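Handheld gripper pads: printed blocks vs. soft faces for small foam parts
Forum > End effectors > Parallel and two-finger

gantry_left
Posted 28 May 2024

I'm comparing finger pads for a hand-held two-finger gripper with a wrist-side camera. The task is earplugs and a small drawer organizer: pick up a foam plug, put it in a drawer, close the drawer. The candidates are the stock Kukness blocks and a narrower pad I drew up myself, printed in the same filament with a thinner tip.

Friction isn't the issue. Foam compresses and both pads hold it. My problem is approach. The Kukness blocks are thick enough that the camera loses the plug in the last part of the descent, more so when the plug lies close to one finger and I have to shift the whole tool sideways to center it.
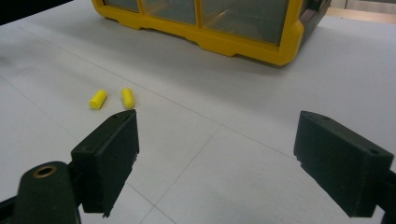 The narrow pads fix the occlusion but flex outward under load. On a drawer front that means the grip walks toward the tips and lets go. I logged 35 pulls with each set. The Kukness pads slipped on 3. I stopped trusting the narrow ones well before the end.

Same camera and trigger for both sets. Has anyone found a pad width that does both jobs?

torque_notes
Reply

What is the max opening? If you're running the linkage near full travel on the drawer, the flex may be in the linkage and the pad is only where you notice it. Clamp the finger base and push on the tip with a force gauge before you redraw anything.

gantry_left
Reply

Drawer width is close to full travel, yes. Clamping the base is a fair test and I'll run it. I did check play with the jaws open and nothing in them, tool held low over the tile, and could move either tip by hand by nearly 2 mm. That was with the stock blocks.
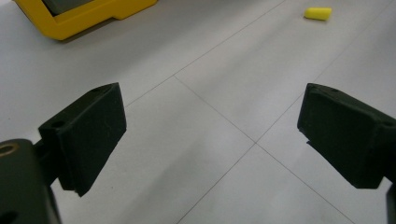 I put most of that down to the pivot screws. Tightening them helped, but the trigger got stiff, and a stiff trigger makes the release on a light part jerky. A foam plug will roll when that happens.

ohm_and_away
Reply

Two millimeters at the tip is a lot. The Rustano linkage had the same complaint and the fix was flanged bushings in place of bare screws in plastic. I wouldn't compare pads at all until that's gone. Right now you are measuring slop.

torque_notes
Reply

Disagree in part. Slop is common to both pad sets, so the comparison still ranks them. It just doesn't give you numbers you can carry to another tool.

ohm_and_away
Reply

It ranks them only if the load path is the same. A thin pad puts the contact point somewhere else.

gantry_left
Reply

Both points taken. For reference, this is the drawer case that matters to me. One pad goes on each side of the drawer, and the divider leaves little room to reach the plug compartment from above, so the grip has to be on the outer walls.
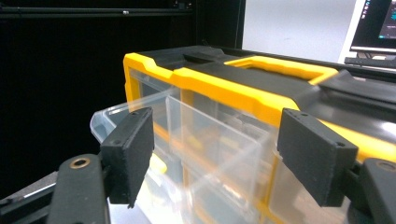 Then skip the narrow pad for that step, ohm_and_away wrote back. Full-height contact on the side walls is what a block is good for. If the occlusion bothers you, move the camera up and tilt it down. The Cattaneo bracket has slots for that and it's a ten-minute change.

splinewise
Reply

Moving the camera has a cost. Raise it and the pads get smaller in the image, so you lose resolution at the contact point. We tried a higher mount at Elville last October and went back. What worked better was a chamfer on the inner top edge of the block. You keep the contact face and get back some of the view.

gantry_left
Reply

How deep a chamfer?

splinewise
Reply

Start at 2 mm and go up until the pad marks foam unevenly. The screw holes near the top edge limit you. If you break into one, the insert has nothing to sit against.

gantry_left
Reply

OK. Plan is bushings first, then the clamp test, then a chamfered block against the stock one. I'm dropping the narrow pad. I'll keep the jaws fully open at the start of every run so the approach view is comparable between sets.

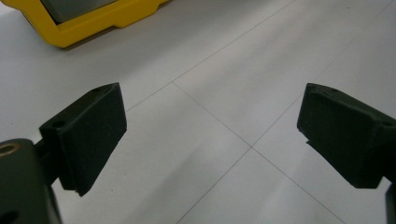
Camera height stays where it is for now. If the chamfer doesn't clear enough of the view I'll try the slotted bracket and log both positions separately. I'll also record trigger force, given what the tight screws did to the release.

torque_notes
Reply

Log the drawer pulls apart from the foam picks as well. They fail for different reasons and one pass rate will hide that.

ohm_and_away
Reply

And post the bushing size you end up with. The last thread on this never did.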